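Filed under: Opinion, Robot Software, Planning and Control

In Praise of the Boring Planner

I have been writing control code long enough to have been wrong in several directions, so please take what follows as the opinion of someone who has changed her mind before and may well do it again. My opinion this year is that we are spending our best hours on the wrong layer of the software. We love the model that looks at a heap of cloth and decides what to do. We hardly ever talk about the dull code underneath, which decides when to stop doing it.

At Drirnik our household stack has a piece called Sakadeck, and all it does is keep a running note of what each hand believes. Is it touching something? Is it holding something, and how sure is it? It was written in one rainy July, it has 2,209 lines, and no visitor has ever asked to see it. I think it's the best thing we've made.

Think about fingertips coming down toward a soft gray cloth. The geometry is simple enough until you remember that the edge is rippled, that there may be a big dark blotch where your training data had plain fabric, and that the last bit of the approach is too close for the head camera to be much help. A planner that commits to one height is guessing. I would much prefer one that comes down slowly and checks in with itself on the way, even if it looks timid to people who are used to the promotional videos.
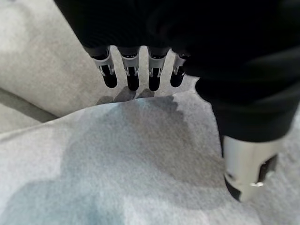

Two hands, one sheet

Cloth gets harder still when both arms are involved, and I say this with real affection for the problem, having lost a good part of my thirties to it. One gripper pinches a bunch of light blue fabric down at the sofa seat while the other arm holds the far end up high, and between them hangs a long twisted column of folds. Neither arm can know very much about that column. Most planners I've read treat the pair as one big arm with extra joints, which is tidy on paper and a misery to debug.

What we do is let each hand keep its own opinion and make them agree only at the moments that matter - before a pull, before a release, before anybody lets go of anything. It costs us time. A pass that could be quick in simulation now has 17 places where it might pause and ask. But when a run goes badly, I can open the log over coffee and find the very line where the two hands stopped agreeing, and I can't tell you what a comfort that is after years of staring at one enormous vector of joint angles.
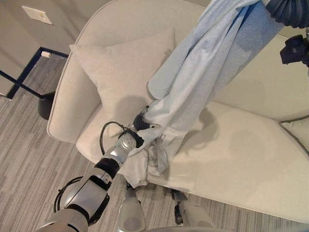 Anneliese Sperling read a draft of this and wrote back that I was being sentimental about hand-written rules. Her view is that every pause we add by hand is a pause a learned policy could have placed better, and that with around 4,000 good demonstrations the whole of Sakadeck could be retired. She would keep the log format and throw out the rest.

She may be right, and I've told her so. I would only ask that whatever replaces it still be able to tell me, in words I can read, what it thought it was holding. If the learned version can do that, I'll help carry the old one out to the curb myself. Until then I'd like us to hire one more person for the boring layer, and give her a desk by the window.

Comments and corrections are welcome through the contact page. | Back to top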